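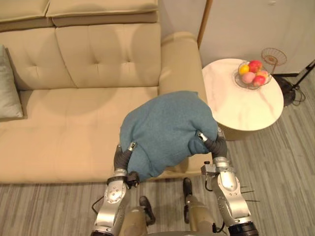 図3 居間区画における毛布課題の収集。頭部カメラの視点。両腕のグリッパで青緑色のフリース毛布を座面の上に保持している。

3.2 布物体の操作データの収集

剛体の把持については前節で述べた手順がほぼそのまま使えたので、本節では、使えなかったものについて述べる。毛布である。

収集はPleltolura区画で行った。住宅の居間を模した区画で、ソファ、サイドテーブル、フロアランプを置いてある。課題は三種類とした。(a)ソファ上の毛布を両腕で持ち上げる、(b)持ち上げた毛布を座面に広げる、(c)毛布を畳んで肘掛けの側に寄せる。図3は両腕で毛布を保持している時点の頭部画像で、毛布は丸く塊になり、左側では端が一枚垂れている。計画段階の資料では、毛布は角の揃った長方形として描かれていた。同様の長方形は、収集した初期状態のなかには一度も現れていない。

操作者は6名で、遠隔操作装置Trorkentを用いて両腕を動かした。採用した実演は165件である。当初、操作者には「自然に畳んでください」とだけ指示した。結果として得られたのは6名分の自然であり、二つ折りを二回で終える者、三つ折りにこだわる者、最後に必ず表面を二度なでる者がいた。なでる動作は課題の達成に寄与しないが、予備学習の方策はこれを最も忠実に再現した。何もない座面をなで続ける挙動は見学者に好評であったものの、本研究の目的ではないため、以後の手順書では畳み方を統一し、なでる動作は禁止した。

一件の実演は、両グリッパを開いた待機姿勢から始め、操作者が終了ボタンを押した時点で終わる。毛布の初期状態は、補助者が座面の上方から落として作った。当初は「無作為に置く」としていたが、人が無作為に置いた毛布はどれも妙に見栄えがよく、端が手前を向いていることが多かった。補助者の親切心が分布に混入したと考えられる。落下方式に改めてからは、把持点の見つけにくい塊が十分に得られ、操作者からの苦情も同じ程度に得られた。

視覚情報には頭部カメラを用いた。この視点では、両腕が毛布に接触すると、肝心の接触点の一部が指や布の襞に隠れる。手首カメラの追加も検討したが、配線が布に絡む懸念があったことと、頭部視点のみでどこまで学習できるかを調べることが本研究の問いの一つであったことから見送った。査読者にはどちらの理由を主に挙げてもよいと考えている。

サイドテーブルとその上の果物は、課題の対象ではない。これらは背景の多様性を確保する目的で配置したもので、操作者には触れないよう指示した。果物の並びは収集日ごとに変えた。変え忘れた日が一日あり、その日のデータは背景が同一のまま残っている。火曜日であった。除外はせず、補足資料に記した。

実演の採否は、収集後に著者らが映像を確認して決めた。除外したのは17件で、内訳は毛布の床への落下、通信の遅延、および終了ボタンの押し忘れである。押し忘れの記録には、畳み終えた毛布を前に両腕が静止し続ける長い区間が含まれていた。これを学習に加えると、方策は課題の冒頭から同じ落ち着きを身につけた。動かない方策は毛布を落とさないため、落下率のみで評価すれば本研究で最良の結果となるが、表2には載せていない。

各実演には、把持の開始、持ち上げの完了、解放の三時点を手作業で付与した。付与作業には注釈ツールSadunmontを使用した。「持ち上げの完了」の定義は意外に難しく、布の下端が座面を離れた時点とすると、垂れた端がいつまでも座面に触れている例を扱えない。最終的に、両グリッパの高さがともに閾値を超えた時点と定めた。この定義では下端が座面を引きずっていても完了と見なされる。日常の家事における基準とも大きくは違わないと思われる。

採用した165件のうち、三時点すべてについて二名の付与者の判断が許容幅に収まったものは157件であった。残りは協議により決定した。協議の大半は、毛布のどこを端と呼ぶかに費やされた。

以上のデータを用いた方策の学習については、4節で述べる。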